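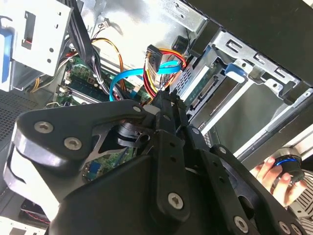 How long does it take to get the Kunel gripper kit running?
Plan on one afternoon. Ours went together in 4 hours, and two of those went to reading the manual over coffee.

Welcome to the August gallery! Adesuwa Chukwu and I have had the Kunel kit on the bench at Petthorpe for 29 days now, and we're still finding new jobs to try with it. Desktop computers are the best so far -- tight corners, cables all over the place, and every case laid out a little differently.

Top picture: the black gripper reaching into an open desktop case. I love how much of the linkage you can see on this thing, silver hex-socket screws and all. The bright blue SATA cable looping across the middle is exactly the sort of floppy stuff we want to get good at, and there's a memory module sitting in its slot for anyone who wants something harder.

The kit comes from Valtonen with 2 sets of finger plates and a decent wrench. Spare screws are sold in bags of 9, so get a bag (we drop them constantly). Next month we're trying the softer fingers from Zellitz -- can't wait!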